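Keeping one room in order

By Elspeth Cairns
January 30, 2020
5 min read

I've had a few emails since October asking how the place in Podora is going, so I'll put it all in one post. It's going fine. It's one room with a sink in it, and most of what I do in the evenings is put things back where they go.

For anyone new, the room is on the second floor at the back. It has planks at one end and carpet at the other. The vanity and my desk share the plank end. The kitchen is down the hall and I share it with Nilmini Khan, who was here before me and has the better shelf in the fridge. Laundry is in the basement, two machines, and the dryer leaves things damp if you put more than a half load in it.

Laundry is what I wanted to start with, because it's the job I've changed the most. At my last place I had a closet with a door and could throw anything in there and shut it. I don't have that now. What comes up from the basement has to be folded and put away the same evening or I'm walking around it. I do the small things first, socks and tea towels, then shirts, and leave anything big and dark for the end.

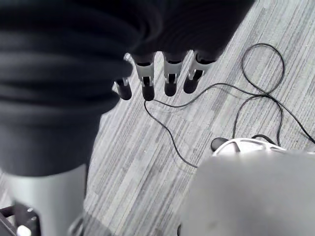
Dark things are harder to fold at night, at least for me. The overhead light is at the other end and I can't find the seams, so I end up with one side longer than the other and have to shake it out and go again. Black cloth all bunched up in ridges like that shows almost nothing except a bit of grey along the tops of the folds. I've started doing the darks in daylight on my day off. The carpet doesn't help much either, although I've come around to it. It's streaky grey stripes, lighter and darker, and it hides crumbs well, but it also hides lint until the lint is all over a clean sweater. I run the lint roller over anything black before it goes in the drawer.

A tip from Ching-wen Hsieh, who I used to work with: lay the big piece out along the stripes in the carpet and use them as a guide for the edge. It works if you fold on the diagonal of the room. My folding is still not good, but the drawer closes.

I looked at a folding board at Trutunden and put it back. It was $28 and I would have had to find somewhere to keep it.

The second job is the sink end. When I moved in I had everything out on the counter: soap, face cream, hair ties in a dish, a big bottle of mouthwash I don't even like. Marble looks nice, but every bottle leaves a ring of soap scum and you have to lift each one to wipe under it. I took most of it off in the first week and put it in a box in the bottom drawer. What stays out now is whatever gets used in the morning and at night. I wipe the basin after brushing, with the old cloth, and do it properly with cleaner once a week. 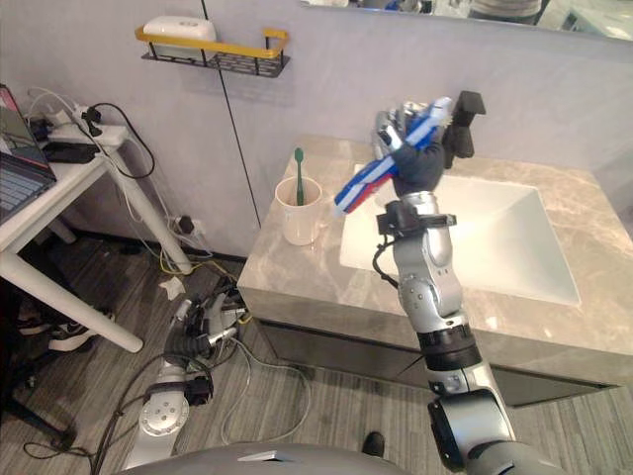
Toothbrushes were a small argument for a while. My sister Sze-wing stays over when she has early shifts (we have different last names, long story, she's a Huang) and we kept buying the same colour by accident. Now we pick ones that look nothing alike. The green one goes in the cream cup at the left of the counter, and the striped one, blue and red and white, is easy enough to tell from it even before coffee. I rinse the cup when I do the basin. A cup with no drain holes gets a slimy bottom faster than you'd think, and the fix is to tip it upside down on a cloth overnight every so often.

I like the wire shelf with the yellow rail more than I expected to. I wanted a closed cabinet. But wire doesn't hold dust the way a board does, and if it only has one white box on it there is nothing to sort. I keep telling myself it stays at one box.

The desk is the part I haven't solved. It's white, it's solid, the legs are thick enough that I've stubbed my toe on them more than once, and it is the only place the laptop can go. The power strip sits up on top with the charger, and the cables go everywhere, black ones and white ones in one knot. I did try it on the floor, but then I had to get down there every time I wanted to unplug something, and I don't love cords on the planks so near a sink. There's a yellow cable on the floor as it is. Yung-ching Chung lent me a bag of those fabric cable ties and I've used two of them. I bought a cable tray from Kan — the hardware store on the corner — and it turned out to be too deep for the underside of the desk, so it's going back.

Shoes are meant to live on the mat by the door. They mostly end up under the desk.

Things still to do before the end of winter: return the tray, ask the landlord about a brighter bulb for the carpet end, and find a hamper with a lid that fits between the bed and the wall. Coto had one in grey that was a good size, but the lid was sold separately and they were out of lids. If you've seen one that is narrow and not too tall, leave me a note. I'd also take advice on the dryer.

Next post will be the shared kitchen, once I've asked Nilmini if she minds.

11 shares
2 comments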